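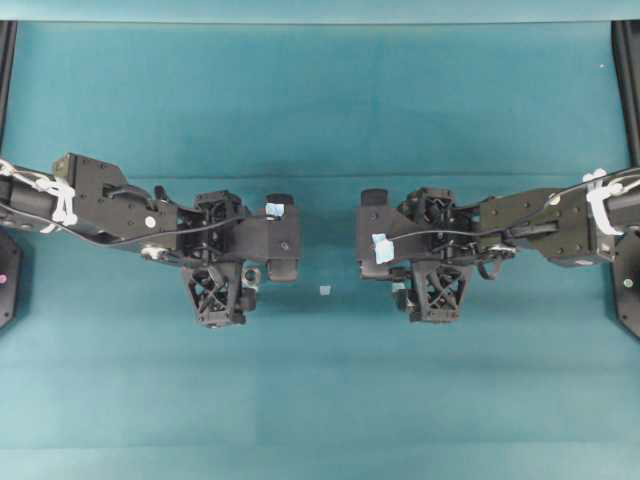 A customer in Skellwood wrote to ask whether the Cletia mat can be left on a dining table all week, or whether it has to come up every night. It may be left in place. The backing does not mark sealed wood, glass, or stone. On waxed or freshly oiled tables, lift the mat once a week and let the surface air for an hour.

Cletia Table and Counter Mat
Supplied by Vatirent Home and Workroom

Product Overview

The Cletia mat is a heavy protective cover for dining tables, sewing tables, school benches, and kitchen counters. It lies flat under its own weight and requires no clips or adhesive. The upper face has a low-glare finish suitable for reading, cutting out patterns, and close handwork. The lower face is a soft, closed-cell backing that reduces noise and limits slipping.

The mat is sold by the sheet and by the roll. Sheets are finished on all four sides. Rolls are finished on the long sides only and may be trimmed to length with a utility knife and a metal ruler.

Specifications

Thickness: 5 mm
Sheet width: 120 cm
Sheet length: 200 cm
Roll width: 120 cm
Roll length: 3,000 cm
Edge: square, heat sealed
Country of assembly: United States

Made-to-measure pieces are available in any size up to that of a full sheet. Round and oval pieces are cut from a paper template supplied by the customer. Please write "top" on the upper side of the template. Made-to-measure pieces cannot be returned unless they are faulty.

Installation

Unroll the mat on a clean floor with the backing down and leave it overnight at room temperature. Curl at the ends will relax during this time. Wipe the table, allow it to dry fully, and lay the mat from one end to the other. A mat that has been stored in an unheated garage or vehicle may need a second night.

Do not fold the mat. A crease in the backing is permanent and is not covered under the warranty.

Care and Cleaning

Clean with warm water and dish soap. Ink and food coloring should be wiped up promptly. Rubbing alcohol may be used on small spots. Acetone, bleach, and scouring powder will dull the finish.

Cookware taken directly from a stove or oven must be placed on a trivet. The mat is suitable for dinner plates and coffee cups. It is not a cutting board, and repeated knife work in one spot will open the surface.

Colors

The current range consists of Slate, Oatmeal, Lagoon, and Brick. Color may vary slightly between production lots. Customers covering several tables in one room are advised to place a single order. Swatches are mailed free of charge, limit four per household.

Availability and Delivery

Sheets are held in stock at the Mahawong warehouse and are normally shipped within two business days. Rolls are delivered by freight carrier to the curb, and an adult must be present to sign. Brick is out of stock in roll form and is expected again in April.

Warranty

Vatirent warrants the mat against splitting, edge separation, and backing failure for five years in household use and two years in schools and workrooms. Please keep the lot label from the packaging, as it must be quoted in any claim.

Page revised Sat 16 March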